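Plindetow Fruit on Cloth, notes for users

Plindetow is a small collection about sorting fruit at home. Every session is made in an ordinary room, with fruit bought the same week and a bowl from the kitchen. Saron Kassa and Roald Öberg chose the fruit and wrote the labels.

The collection has 105 sessions. Each one is in its own folder, together with a text file that lists the fruit and the surface. Sessions on a bed have the surface label "cloth", also when the cloth has a pattern or a border.

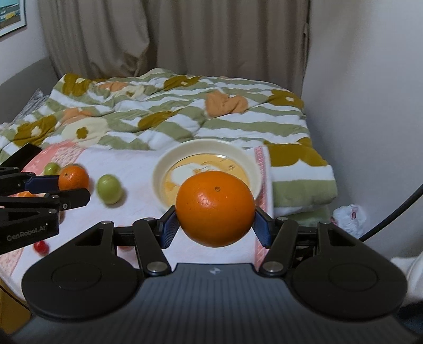 Surface "cloth": large orange held up, mandarin and green fruit beside the bowl.

Labels for fruit

We use "orange" for the large ones and "mandarin" for the small ones. When the kind is not sure, we write only color and size, for example "green, small". Please do not change these to "lime" or "apple" without asking us.

Known problems

In 12 sessions the bowl label is missing. Letay Chala is correcting them now, and the new files will come in May. Fruit that is partly hidden keeps its label if its color can be seen.

Last change: 2024-03-08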